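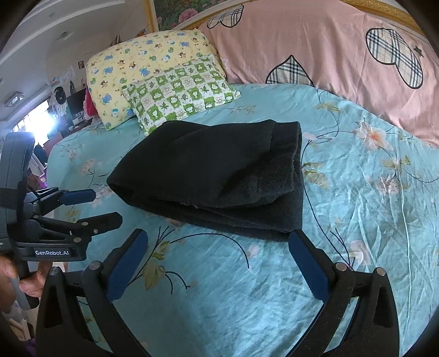

黑色那件叠好了，先搁床上

成年人第一次打业余冰球赛，从收包到下冰怎么弄

更新于2019年8月25日

先说明我的水平：三十好几才开始学滑冰，倒滑到现在往左转还是比往右转难看一大截。所以这篇是写给和我差不多的人看的，就是上过一阵子成人课，刹车勉强能刹住，某天群里有人喊“缺人，来不来”，脑子一热回了个“来”，然后晚上睡不着的那种。从小打球的朋友可以关掉了，或者留下来笑话我也行！

我第一场是三月份打的，在Kellum冰场，临时替补，队名叫Crenshaw。那天我忘带了护颈，球杆胶带缠反了，换人的时候从人家正要出来的那扇门往里冲，跟自己队友撞了个满怀。下面写的东西基本都是那天以后一点一点补上的。

一、前一天晚上：收包

冰球包的麻烦在于东西多，而且少一样就上不了场。我试过列清单贴在门后，没用，看着看着就觉得“这个肯定装了”。后来队里的Zuleica Fagundes教我按身体收，从脚往上走，摸到哪儿装到哪儿：冰鞋、袜子、护腿、护裆、防摔裤、护胸、护肘、护颈、手套、头盔。嘴里念出来，手跟着碰一下自己的身体，样子是傻了点，可我用这个办法以后再也没漏过大件。

身上的装完再装散的：球杆胶带、绑腿胶带（透明的那种）、备用鞋带、水壶、毛巾、拖鞋、一条干净内裤。最后这样千万别省，打完洗完澡发现没得换，开车回家那一路很漫长。

球衣单独说一下。业余赛一般要求带深浅两件，队长群里会说穿哪件，但是说了也可能临时改，两件都带着最省心。球衣叠不叠无所谓，我一般叠一下放最上面，到了更衣室不用翻。里面贴身穿的速干衣也放上层。冰刀一定要套上软刀套再进包，硬的那种走路用的刀套别在包里过夜，会闷水，刀刃第二天就能看见一层黄锈点。

还有护齿。新买的热塑护齿要提前在家煮好咬好，别等到更衣室里才拆包装。我见过有人拿饮水机的热水现泡，泡出来软塌塌的，咬完像含了块泡泡糖，一说话就掉。具体水温和时间看包装，各家不一样。

二、磨刀，别卡着点去

冰刀要磨，这个大家都知道。新手容易犯的错是比赛当天才磨，而且还跟师傅说“给我磨利一点”。刚磨完的刀咬冰特别狠，你习惯的那个刹车角度一下子不对了，横过来直接就绊住，整个人往前飞。我的建议是提前一两次冰的时间磨好，上去滑一滑，磨合一下再打比赛。

至于磨多深，也就是师傅问你的那个“槽”，没主意就说照上次的来。头一回磨的话告诉他你的体重和水平，让他给你定。先别自己研究，网上吵这个的帖子我看了一整晚，越看越不会滑了。

磨完自己检查一下：把刀翻过来对着灯，看两条边是不是一样高，再拿指甲在边上轻轻刮一下，两边都能刮下一点点白屑就行。手指千万别顺着刃拉！

三、缠杆

终于到我最爱讲的部分了。

杆刃怎么缠有两派，一派从根往尖缠，一派从尖往根缠。我从根往尖缠……不对，我以前这样缠，后来教练Grigore Neagu看见了，什么也没说，拿过去撕了，从尖那头重新给我缠了一遍。按他的讲法，从尖往根缠，胶带叠压的边朝着杆尖，球从根往尖滚出去的时候能多蹭一点旋转。反过来缠的人则说他们那样更顺，出手利索。说真的，以我的射门水平，两种都感觉不出来。你挑一种顺手的就好，关键是缠平。

我的步骤：

先把旧胶带撕干净，残胶用抹布沾一点酒精擦掉，等它干透。杆面要是潮的，新胶带贴上去半场就翘边。

从杆尖开始，留出一点点头，贴着杆面绕第一圈。每一圈压住前一圈的三分之一左右，拉的时候稍微带点劲儿，不要死拽，死拽了到后面会起皱。

缠到杆根差不多就收，收口放在底边或者背面，别留在击球的那一面。

剪断，用手掌来回搓热，再找个冰球在杆面上滚几遍，像擀面一样，把气泡压出去。

最后抹蜡。冰球杆专用蜡也好，别的也好，薄薄一层就够，防雪粘在上头。我用的是Bredesix的小圆盒，更衣室里谁都来借，所以现在包里常年放俩。

杆头那个结（就是手握的最上端）也要缠，缠出一个小疙瘩，这样单手拿杆不会滑脱，杆掉在冰上也好捡。做法是在顶端原地绕上几圈，绕厚一些，然后把胶带拧成一根细绳，斜着往下螺旋绕一段，再翻上来用平的胶带盖住。细绳那一段就是防滑的棱。疙瘩别缠太大，太大了手套套着难受，转腕也转不动。握把部分别用黑胶带，黑的掉色，还特别磨手套的掌心，我第一副手套就是这么报销的。白的或者专门的握把带都行。

练习缠杆最费的是胶带。我前前后后缠坏了好几卷才像样，别心疼，多缠几次手就有数了。

四、到冰场：几点到，坐哪儿

开球前提前四十五分钟到比较从容。老队员提前十分钟冲进来也能穿好，你不行，我也不行。

更衣室里没有写在墙上的座位，但是有大家坐惯了的位置。替补第一次去，进门先打招呼，问一句“坐哪儿方便”，坐下就完了。我那天一屁股坐在门将旁边，门将的包比我人还大，他一铺开我就只剩半个屁股在凳子上了。离门将远点，地方宽敞。

签到也别忘。我们联赛用Stuseo这个小程序签，进门连不上网是常有的事，在停车场就先签好。还要报球衣号，我的号是82，选它纯粹是那件二手球衣背后已经印好了。撞号的话队长会拿胶带给你改一位数，你乖乖站着让他贴就行。

五、穿护具的顺序

这个顺序错一步就要脱了重来，我把自己的写一遍：

速干衣裤和袜子。袜子穿薄的，厚袜子并不暖和，还会让脚在鞋里晃。

护裆，连带吊袜的那种短裤最方便。

护腿，然后套上球袜，球袜粘到短裤的魔术贴上。

防摔裤先穿上，不用系紧。

冰鞋。坐着穿，脚跟往后磕一下地（套着刀套磕！），让后跟坐到底再系。前脚掌那几个孔松一点，脚踝弯那里最紧，最上面的孔又稍微放一点，留出往前屈的余地。系完站起来蹲两下，脚麻就是太紧，现在就重系，别想着上冰会好。不会好的。

绑腿胶带，护腿上面一道下面一道，别勒。

起来把裤子系好，护胸、护肘，护颈，再套球衣。

头盔最后戴，护齿放进头盔里一起拿着，这样绝对不会忘。手套夹在胳膊底下，拿杆，走。

为什么我要强调冰鞋在护胸前面呢，穿了护胸再弯腰系鞋带，那个姿势你试一次就懂了，喘得像已经打完了一节。

六、热身那几分钟

上冰先顺着自己半场滑，别越过中线跑到人家那边去。头两圈慢慢来，摆摆胯，左右各压几个弯，再试几下刹车，两边都要试。然后找个人传几脚……传几杆（我以前踢足球，嘴改不过来）。

射门热身的时候有个规矩：别一上来就对着门将的脑袋高射。门将也在热身，先打低的，打慢的，打他护腿和手套，让他进入状态。第一次去的人要是抡圆了往上角轰，轰中轰不中，门将都会记得你。

还有，射完自己绕开，别在门前停着欣赏。后面的人已经起脚了。对，起杆。

热身完把散球捡干净，顺手往自己这边的桶里送。新人主动捡球特别招人喜欢，这是我观察到的。

七、换人：新手最容易出洋相的地方

业余赛一个班次我建议四十秒到一分钟。你会觉得自己还能滑，那是骗人的，等你觉得累的时候已经滑不回板凳了。宁可早下。

换人的要点：

看准自己换的是谁。上冰前就问清楚，“我换左边锋”，说出声来，盯着他。两个人都以为自己换他，冰上就会多一个人，小罚两分钟，全队看着你坐进去。我坐过，里面挺冷的。

等他到了板凳跟前再出去。一般要在五英尺以内，而且他不能再碰球。球要是正冲着板凳来，你们俩都别动，等它过去。

球在对方深区，或者刚打进对方底角的时候换最安全。对方正拿球往你们门冲的时候千万别下，尤其是后卫，你再喘也得先退回去。

下来的人走防守那头的门还是进攻那头的门，各队习惯不太一样，上场前看一眼前排怎么走。多数时候下来的走门，上去的翻板墙，这样不会撞。翻不利索就老实走门，提前喊一声。翻板墙的时候杆子拿低，别抽到后面人的脸。

下来以后往里挪，把门口让出来。水喝两小口，别灌。

八、站位和越位，先记住这一点点就够了

规则书不用背，第一场记住两件事。

第一件是越位：进攻的时候，球得先过蓝线，你再过。判断的是冰刀，两只脚都完全过了线而球还没过就算。队友带球往前走，你冲得比他快，那就在蓝线前横着滑一下等他，拖一只脚在线上也行。没把握就等，慢半拍挨不了骂。

第二件是死球，也叫icing：从中线后面一杆把球打过对方底线，没人碰到，就要吹回来，在你们自己区里争球。有些业余联赛规则松一些，问队长。解围的时候往侧板上打，让它沿着板弹出去，一般就没事。

站位呢，边锋最简单，所以新人多半放边锋。防守时你看住对方同侧的那个后卫，就站在他和你们球门之间，别被球吸到底角里去。我头几场满场追球，下来教练问我：“你的后卫呢？”我说哪个后卫。他叹了口气，拿杆在战术板上给我画，画了得有五分钟，画完这场也打完了。

进攻时去球门前或者远端的柱子边，杆子放在冰上。杆子放在冰上！这句话我写多少遍都不嫌多。球来了你杆子在天上，神仙也传不给你。我人生第一个进球就是杵在那儿，队友射门打在我杆子上拐进去的，从头到尾我什么也没干，庆祝得倒是最响。

九、犯规和别受伤

业余赛基本不许身体冲撞，可滑不稳就难免撞人。撞了就说声对不起，拉一把。对方背对着你、脸朝板墙的时候无论如何收住，这种情况从后面推一下可能真出大事。

杆子过肩不行，勾人不行，绊人不行。新手绊人十有八九是落后了伸杆去够，够不着球，够着了腿。落后就认，接着滑。

摔倒了先把手收成拳头，别张着五指撑在冰上，赶紧起来或者往边上滚。头磕了，哪怕觉得没事，也下去坐着跟队长说一声，剩下的别打了，头晕恶心的话直接去看医生。这个没得商量。

十、打完以后

两队排成一排碰拳，手套摘不摘看前面的人。裁判那儿也过去碰一下。

回更衣室第一件事是擦刀，毛巾把刀身和鞋底的水都擦干，套软刀套。到家把包整个打开，全部掏出来晾，风扇对着吹。手套口朝下插着，冰鞋的鞋垫抽出来，头盔里的衬垫也摸一摸。谁要是跟你说在包里放点香味片就行，去闻闻他的包。

球衣、速干衣、球袜当晚就洗，冷水，魔术贴都粘好再进洗衣机，不然它会把球衣勾成一团毛。护具我每个月泡一次，浴缸里放凉水和一点运动洗衣液，踩一踩，水的颜色就不描述了。

十一、评论里老有人问的几个问题

“多少钱能配一身？”除了冰鞋和头盔，别的我都劝你先买二手。我的护肘加护腿一共花了200，到现在还在用。冰鞋别图便宜买不合脚的，一定去店里试，能烤就烤一下。头盔买新的，看清楚认证有没有过期。

“要滑到什么程度才能打？”两边都能刹车，正滑能压步，倒滑能直着退不摔，我觉得就可以去最低级别的组了。等全都练好再去，你会一直觉得没练好。

“平时家里怎么练？”一块塑料射门板，一个球，每天拨一拨。Neagu教练让我攒够1000次左右拨球再去找他说手感的事，我老老实实在本子上画正字画完了，手感嘛，有那么一点。低着头拨没用，眼睛要看前面，电视开着就行，边看边拨。楼下有人就换软球，垫一块厚毯子。

“女生能和男生混打吗？”我们队就是混的，Zuleica比我们大部分人都快，我传给她的球她总得停下来等。看联赛怎么分组，报名前问一声。

“戴眼镜怎么办？”我全罩里面戴着打，镜腿用薄一点的，镜片抹防雾。会起雾，换下来的时候掀一下面罩透透气。隐形也行，看你自己习惯。

缠杆那部分有朋友想看握把怎么绕，等我下次换胶带的时候补上，我那根杆现在还挺新，舍不得撕。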